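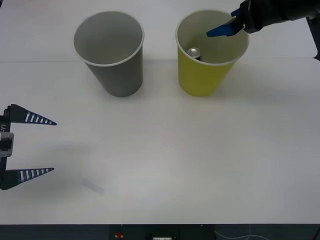 When does the Coughlan library reopen? The doors open again in December, if the roof crew stays on track.

I popped by for a chat with Samer Masri, who runs the desk, and he's pretty chuffed — the leaky skylight is finally coming out! The job was meant to take 2 weeks, but then they found rot in the beams, so here we are.

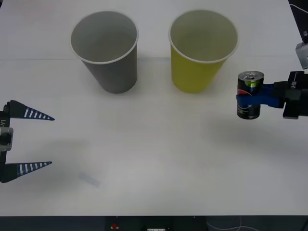
In the meantime you can still borrow from the old hall on Plosetti Street. It has 400 books on the shelves, mostly crime and kids' stuff, and the limit is 20 per card. My neighbour Heikki Vainio reckons he's read all the good ones already. Fines are off until the move back, so hang on to that thriller a bit longer.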